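Datasets > Manipulation > Household textiles

Home | Data cards | Changelog | Issues | Contact

Print this page | E-mail this page

# Prukonero bedroom-clothes set – data card, fault notice

Status: partly withdrawn
Collected with: Hesent hand-held gripper
Sites: Ollbridge, Seixas

## Summary

The set holds 3015 episodes of picking garments from mixed heaps and folding them. In December a fault was found in the jaw-width channel of 122 episodes, all from Seixas. The video is sound. The width values are not, and a policy trained on them closes too early over thick fabric.

## Fault

The width encoder slipped on its shaft. After a slip, the log reads narrower than the true opening until the tool is zeroed again. Start-up checks passed because they test the closed position only. Plush and fleece over thinner printed cloth is the worst case, as the jaws have to open wide to take the top layer alone.

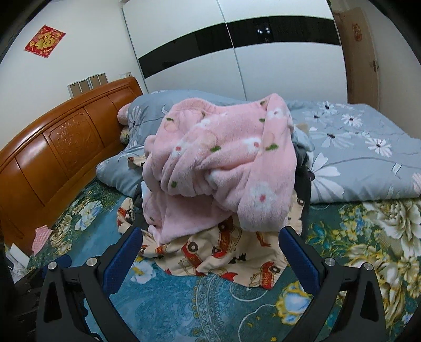
A user at Ollbridge replied on the issue page that the slip also shows up on thin cotton, only less, and asked that the whole Seixas session be dropped. We have not done so. Episodes logged before the first slip agree with the video and stay in.

## What to do

- Skip every episode listed in `bad_width.txt`.
- Do not correct the values with a fixed offset – the slip differs between episodes.
- Re-zero the tool every 30 episodes and check it fully open as well as closed.
- Replace the shaft clamp after 200 hours of use.

## Open

Cause of the slip not confirmed. Clamp wear is suspected.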